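Vinetum Orchard Survey and Grafting Program
Second progress report to the Histmont Fund
Last updated: October
14 shares | 3 comments

Work since the first report has gone mostly to plan, with one delay on the Eltimberg slope and one change to the budget, both explained further down. The grafting is finished for this season. The survey of old trees is finished in two of the three valleys, and the third will be done after leaf fall, when the trunks are easier to get at.

Survey

We have now recorded 2,997 trees. Each one has a tag number, a trunk measurement at chest height, a note on its condition and a variety name where we could give one. Apples make up most of the list. Pears come next, then plums, then a few quinces along the old road that were not on any of the maps we were given.

Variety names are still the slow part. Many owners know a tree by a family name or by what it was used for ("the cider one," "the one for the pigs"), and the same name is used for different apples on opposite sides of the ridge. We have stopped entering local names in the variety column and put them in a column of their own. That meant going back over the sheets from spring, which took Lauri Suominen most of two weeks.

The trees in the Bisht parcels are in worse shape than the first walk suggested. Canker is common there, and several of the tall pears are hollow from the base up to the first fork. We took cuttings from the worst ones first. Two owners asked us to stop work on their land during haying, and we did.

Grafting

We set out to graft 100 young trees and have done so. All are on seedling rootstock except for 9 plums, which went on a semi-dwarf stock at the owner's request. Whip-and-tongue grafts were used for nearly everything. Where the cutting was much thinner than the stock we used a cleft graft instead, and those are marked with a "C" on the nursery plan.

Seven grafts failed. Four of the failures were from the same hollow pear at Bisht, and the wood was poor when we cut it. We will try that tree again in late winter with cuttings from the upper south side, if the branch is still up. The other three had dried out before the union closed. They were in the end row next to the gravel path, and we have since moved that row back and put down straw.

Deer got into the nursery once, through the gate on the stream side. Damage was limited to leaf tips. The gate now has a chain.

Eltimberg slope

The terrace walls on the lower slope had to be repaired before we could plant. The mason we had booked was called to a road job, and the work started late. The top two walls are done and have been backfilled. The lowest one is about half its length short of the corner, and planting below it has been put off until spring. The holes above it are dug, and the stakes are stacked in the shed at the bottom of the track.

Water is a concern on this slope. The spring box filled slowly all summer. Jonatan Haugland has asked the neighboring farm whether we can run a line from their tank in dry months, and they are willing if we pay for the pipe and a meter. We would like to discuss this with the fund before agreeing to it.
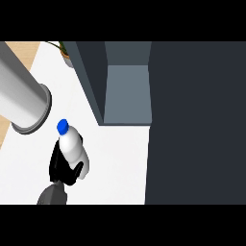 4 min read

Budget

Spending is under the planned figure for travel and over it for tools and nursery supplies. The main extra costs were grafting tape, tree guards and a second set of knives. Guards went up in price between the quote and the order, and we bought the shorter size for the plums to keep the difference down. We ask that the unused travel money be moved to nursery supplies. No change to the total is requested.

The wall repair has been invoiced for the finished part only. The remainder will be billed when the mason returns and will appear in the final report.

Public days

We held one open afternoon at the nursery and one pruning class. The class was full, and people had to be turned away. We would like to run it twice next year with smaller groups, as it was hard for those at the back to see the cuts being made. The tasting table at the open afternoon brought in four new tree reports, including a russet in a yard at the edge of Eltimberg that may match an entry in the old nursery list. Fruit from it has been sent for identification.

Next steps

- Finish the survey in the third valley
- Cut and store pear wood from Bisht
- Complete the lowest terrace wall
- Mail tag numbers and variety notes to all owners who asked for them
- Settle the water line before planting starts

The tree list will be sent separately as a spreadsheet. Condition notes from the third valley are missing from it and will be added with the next version.

3 comments

ridgeroad_pears
Glad to see the quinces got on the list. There are two more behind the old sawmill if you haven't been up there.

Marit
Will the pruning class dates be posted here or only at the nursery? I missed the last one.

T. from the lower valley
Our tag came off in the wind. Number was 418 I think. Can somebody bring a new one when you're next out this way?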